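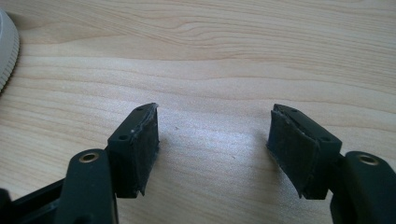 October, bench notes, Drerby

Pads first. Both fingers on the hand-held gripper have frayed edges and the padding is peeling at the bottom. Replace both sides at once. The last time we changed one side only, the grip pulled off center and Bhatt sent the whole batch back. Spare foam is in the drawer under the label printer. The screws on the blocks can stay as they are if they still seat.

Task list for the chores question is down to three: shoes onto a shelf, lids onto jars, towels folded in half. Futia wants an answer on shoes before we touch the other two. Target is 85 demonstrations per task. We have 61 usable for shoes.

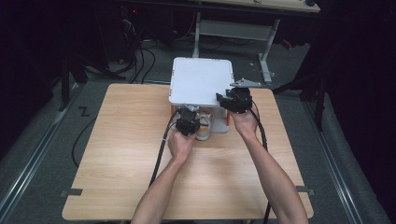 Shoes are harder than they looked on paper. A person uses the heel, the tongue or the laces without thinking about it. With two fingers you have to pick one and commit, and a soft upper gives way when you squeeze. Low clearance under the shelf board makes it worse – the wrist angle has to be settled before you go in.

Policy trained on the older set: 11 tries this morning, 3 good placements. Most of the misses were the approach, a few were slips. I would not call that doing a chore. A kid could clear the hallway in the time it takes to reset.

Ovetetti asked if shop-floor bins would go better. Probably yes for rigid parts in fixed trays. I would not promise anything for mixed bins.

To do:
Cut new foam, both fingers
Re-tape cables before the next session
Retrain with the 61 and run the same 11 starts again
Ask Futia if heel-first grasps count as a pass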